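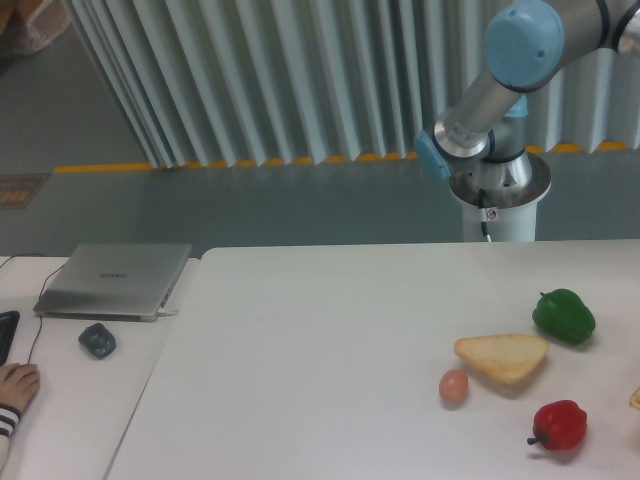 The Phuthong Street breakfast market will keep its name, the town council decided in July, even though it now opens at 11 a.m. and has not sold a breakfast in two years. The vote went 4 to 3 after an evening of debate that touched on history, signage and parking. Members sat through it with the paperwork in their laps, while a large white table, big enough for every binder in the building, stood elsewhere. Ketsara Suwannarat, who proposed the change to "Phuthong Street Market," said she had expected it to take ten minutes.

Last updated: 4:10 p.m.
Reading time: 2 min

Opponents had come prepared. Diarmuid Coughlan presented a petition with 161 signatures, a fair number of them in the same green ink, and argued that the word "breakfast" was part of the town's heritage. Asked what time he usually visited the market, he said mid-afternoon.

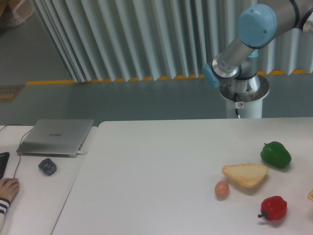 The money did not help the case for change. New signs, bags and one very long banner were priced at $1,971 by Matier, the print shop on the corner, and the quote did not include taking the old banner down. Councilor Jirayu Nakpan asked whether someone could just paint over the one word. The shop said that would cost extra.

Stallholders were mostly unmoved. Sunee Thongdee, who sells eggs and peppers near the west gate, said her customers call it "the market" and always have. She would prefer the council look at the drain beside her stall, which she first reported when the place still opened at six.

The drain is on the agenda for the next meeting - last item, after a discussion of whether the evening bus should be called the night bus.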